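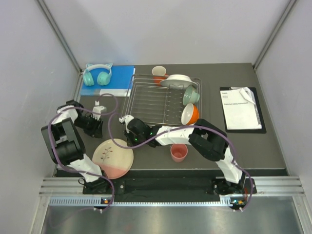 Two robot arms at a table set with a wire dish rack, plates, cups and a bowl.

Tridia to extend robot dish handling to Pokley staff restaurant

21st May

Tridia, the workplace catering company, has confirmed that it will introduce two-armed robot stations in the dishwashing area of its staff restaurant at Pokley. The decision follows a trial at the company's Derer site, where the 80 members of the kitchen and service team have been consulted at each stage.

The stations are intended for the sorting and racking of cups, bowls and plates, a task which kitchen staff at both sites have long named as the least popular of the working day. The Derer restaurant serves 675 meals on a normal weekday and handles nearly 3,000 pieces of crockery over the same period. Much of this work has until now been done by hand, standing, in the two hours after lunch.

Under the new arrangements, no post at Derer or Pokley will be removed. Staff who at present spend their full shift in the dishwashing area will move to a shared rota covering food preparation, counter service and the running of the robot stations. Rates of pay will not be reduced for any employee who changes duties, and those who take on responsibility for a station will receive a skills allowance from the first day.

Training will be provided by Mollah, the engineering firm which supplies and maintains the equipment. Each course lasts three days and covers safe starting and stopping, daily cleaning, and the steps to follow when an item has been dropped or wrongly placed. Employees will be trained during paid hours. A total of 647 training hours has been set aside for the two sites.

Glassware, knives and heavy pans will continue to be handled by staff. The arms will not be used while the floor of the dishwashing area is being cleaned, and any member of the team may stop a station at any time without first seeking approval from a supervisor.

A Tridia spokesperson said: "Our staff told us plainly which parts of the job they would be glad to hand over and which they wished to keep. The plan for Pokley has been drawn up on that basis, and the rota will be reviewed with them after the first three months."

Installation at Pokley will take place outside opening hours and meal service will not be affected. The written safety assessment for the site is available to all employees from the restaurant office.

ENDS

Media enquiries should be addressed to the Tridia press office.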